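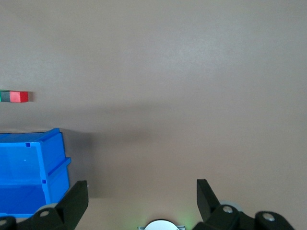
FLULLBRIDGE, November

The rain had been going since lunch, the way it does up here at this time of year, and by the time I found the right door on the right street Mathis Vasseur had already put the kettle on twice. He is a big, soft-spoken man who apologizes for his stairs before you've climbed them. At the top is a long room with a sloping ceiling, and in it he has spent most of the past nine years making Tandach, a side-scrolling brawler in which four disgraced bell ringers punch their way across a mountain kingdom to get their jobs back.

If you've played it, you probably have feelings about the ferry level. I certainly do. I lost a whole weekend to it last winter, and I told him so before I'd even taken my coat off (I had been saving it up on the train).

"Everyone tells me about the ferry," he said, pouring. "My own sister stopped speaking to me over the ferry."

For those who haven't had the pleasure: it comes right after the salt mine, when you've got used to wide floors and slow enemies, and it puts you on a narrow deck with two oarsmen who can knock you clean over the rail. The deck tilts. Your heavy attacks slide you downhill a little each time, so the combo that carried you through the mine will walk you straight into the lake. Then the lanterns go out. On the hardest setting, which the game calls Vespers, one shove is plenty.

Vasseur says the tilt was a mistake at first. He had drawn the floor of the ferry crooked late one night and the characters started drifting, and he laughed so much that he woke the neighbors. He meant to fix it in the morning. Instead he spent five weeks teaching the oarsmen to brace their feet, and that bracing turned into the thing I love most about Tandach, which is that you can read every enemy by the way it stands. The tax collector leans back before he throws his ledger. The goose goes completely still. Once you know to watch for it the whole game opens up, and you find yourself on Vespers with half your health and a wooden ladle, having a lovely time!

He had help along the way, and he is quick to say so. The music was made by a duo called Courtois, who recorded the bells in a real tower with the wind blowing and kept the wind in. The publisher, Veltside, left him alone for long stretches and paid for the online play, which he says he would never have managed by himself. And then there were the players. When the early version went out to a small group of testers, they sent back 652 notes, and he printed them all and kept them in a shoebox under the desk. He let me rummage. One said only "goose???" Another was a three-page letter, beautifully typed, about why the Sexton's spin attack ought to hit behind him as well as in front. (It does now.)

I asked what he'd tell a newcomer stuck where I was stuck. He thought for quite a while, stirring his tea. Stay on the high side of the deck, he said. Use light attacks until the first oarsman drops, and save your bell toss for the moment the lanterns die, when the stun lasts longer than it does anywhere else in the game. He has never put that last part in the tutorial. A few people found it in the first month and passed it along, and he liked watching it travel.

We played a little after that, the two of us on his old sofa, me as the Sexton and him as the tiny one with the rope. He is not especially good at his own game, which cheered me up enormously. We got through the mine with some shouting. On the ferry he went over the rail almost at once and I lasted perhaps another minute, sliding, mashing the wrong button, with the goose honking at me out of the dark.

There's more on the way. A new chapter set in the kingdom's flooded library is nearly finished, with a fifth ringer to unlock and a boss fight that takes place on a moving ladder. He plans to put it in front of the testers on Tuesday, and he has bought a second shoebox.

By the time I went down his stairs it was dark and still raining, and he called after me to mind the third step from the bottom. It tilts.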